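# Chapter 6: Setting Up a Bench Cell for Pick and Place

In Chapter 5 you mounted the arm, ran the power and signal cables, and checked that the stop button cut motion from every position. The arm can move safely now, but it has no idea where anything is. This chapter covers the work that comes next: fixing the layout, teaching the points, setting the grip, and keeping the cell in the same condition from one week to the next.

The training cell at Siltthorpe is used throughout. It has one arm, one two-finger gripper, a part to pick up and a basket to put it in. The cloth stays on the table during all the exercises, and so do the cables at the back corner.

## 6.1 Fixing the layout

Decide where the part and the basket go before you teach a single point. Leave open table between them so the gripper can come down on either one without its linkages touching the other. Keep the basket clear of the base, and route the gripper cable toward the back.

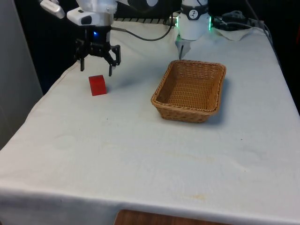

Trevor Ouellet would have you do it the other way around: drive the arm through its full travel first, find the spots where it moves easily, and only then put the basket down. He has seen too many layouts drawn on paper that left the wrist folded up against its limit. Both orders work. If your arm is short for its table, use his.

Once the layout is settled, mark it. Two strips of tape at one corner of the basket are enough. Pull the cloth flat before you tape, and check it again at the start of each session. A cloth that creeps toward the front edge takes the basket with it, and every place point will then be wrong by the same amount.

## 6.2 Teaching the points

A basic cycle needs four points:

1. **Approach**, 120 mm above the part, fingers open
2. **Pick**, fingers on either side of the part
3. **Clear**, straight up from the pick point
4. **Place**, over the basket

Teach them at low speed. We use 22 percent for first teaching and go no higher than 40 until the cycle has run through without a correction. Record the clear point even if it seems to repeat the approach point. You will want to move one without moving the other later on.

The place point causes the most trouble. Students tend to set it over the rim, where a small error in any direction puts the part on the table. Set it over the floor of the basket and allow for the length of part that hangs below the fingertips.

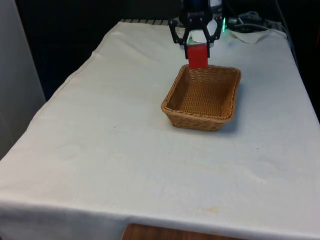
*Figure 6.2. Block held upright over the rear rim of the basket.*

If the part hangs low, raise the clear point first and the place point second. Raising only the place point leaves the travel path where it was, and the part can strike the rim on the way across.

## 6.3 Setting the grip

Grip force is set with the part in the fingers and the arm stopped. Begin at the lowest setting that closes the gripper fully. Lift, wait, and look for slip. Go up one step at a time until the part stays put, then add one more step and write the number in the cell log.
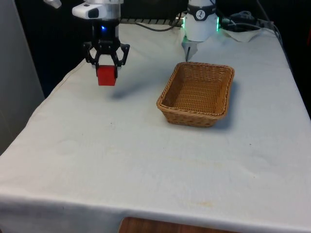

Slip is easiest to judge when the arm is holding still, away from anything the part could rest on. Stop at the clear point for 60 seconds and watch the lower edge of the part against the fingertips. With the cube held up off the cloth like this, its shadow falls toward the basket, and you can watch the shadow as well. If either one shifts, the grip is too light. Parts with a smooth finish, such as the Randia sample blocks, may need two extra steps.

## 6.4 Weekly checks on the gripper

Most faults in a cell of this size start as a loose fastener. Check the gripper once a week with the arm powered down. Work from the palm plate outward to the fingertips, trying each screw with a hex key. Do not force a screw that is already tight. Look at the pads for wear and wipe them with a dry cloth.

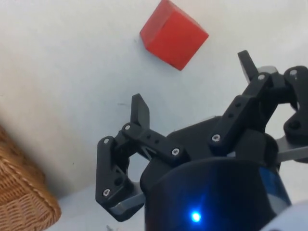 *Figure 6.4. Gripper from the wrist camera, fingers open. Note the screw heads on the links.*

After tightening anything on a finger, teach the pick point again.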